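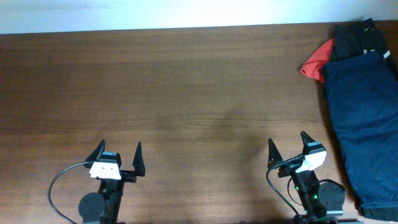 Slide 1. Title. Free throw routines in company league play – what the Skalport season log shows.

Slide 2. Data source. One season, four teams: Skalport, Humow, Dumlao, Rollutness. 3060 attempts logged from scoresheets. Technical free throws left out. Say this early, it always comes up in questions.

Slide 3. Definition. Routine time runs from the referee's bounce pass to release. Timed by hand from the baseline, one timer per game. Error is larger on short routines. Do not oversell the decimals.

Slide 4. Fourth quarter only. 205 attempts with the margin at 5 points or less. Humow took the most of these. Dumlao's sample is thin – skip its bar unless asked.

Slide 5. Main result. Players who kept their first-half routine time late in the game held their percentage. Players who sped up lost ground. Correlation only. Fatigue is not separated out.

PAUSE for questions on method.

Slide 6. Practice use. Wednesday sessions at Rollutness: two shots, sprint, two shots. Coach calls the score before each pair. 27 minutes including water.

Slide 7. Next season. Second timer at every game, same sheet. Blank sheets are on the table by the door.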